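Kareck laundry folding set -- README, and the story of the pin that walked

Hi! If you just pulled this down, please read the fault section before you train on anything. I'm Ludmila Jelínek, I keep this folder in order, and I'd like to save you the week I lost.

What you get is bedroom folding and stacking, recorded with two hand-held grippers. Shirts, blankets, whatever was in the pile.

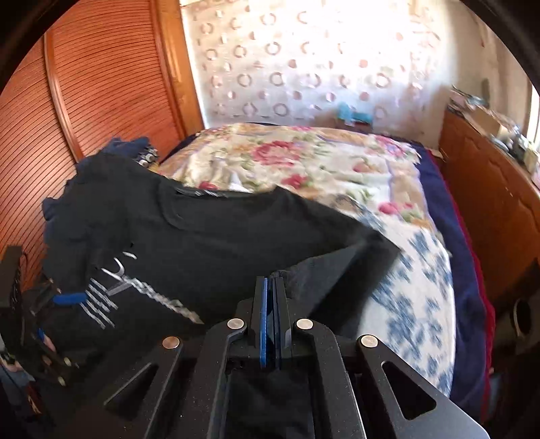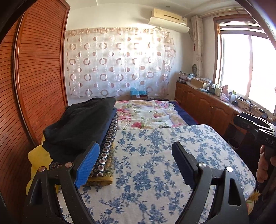 The fault, short version: a pivot pin on the right-hand gripper worked itself out a little at a time. The jaw still opened and closed, so it felt fine in the hand. But the width reading drifted, and by the end of the bad stretch the log says "closed" while the fingers are still a good way apart. A policy trained on that learns to pinch air. Ours did! Ourania Tsakiris ran it on the bench arm at Allau and it reached for a towel, closed beautifully a finger's width above it, and carried nothing over to the basket with total confidence.

It also got me. The pin end stuck out far enough to catch the side of my thumb when I let go of the handle. Small cut, one bandage, but I kept recording for a while afterward and I shouldn't have. If anything on the linkage scratches you, stop and look at it.

What's affected: 18 episodes, all in the folder called favach_late. I pulled them out of the default split but left them on disk (Ourania wants them for drift detection, and I think she's right). 14 of those have a corrected width track, rebuilt from the finger positions in the video. The other four have cloth over the fingertips for too long and I gave up on them. Don't use those for anything that needs width. The camera pose is okay in all of them as far as I can tell.

How to check your own gripper: close it all the way by hand, read the width, open it, do it again. If the two readings don't match, check the pins before you touch the calibration. I did it the other way around and recalibrated on top of a loose pin, so every file after that was wrong in a new and more confusing way. Sorry about that.

The fix was retaining clips on the pins plus a drop of threadlocker on the screws. Magaña, our loader script, now warns if the closed width moves during a session. It's a bit jumpy on thick blankets -- ignore a single warning, don't ignore a string of them.

Last edit October 17, 2023. Still to do: the same check on the April files, which I've only skimmed.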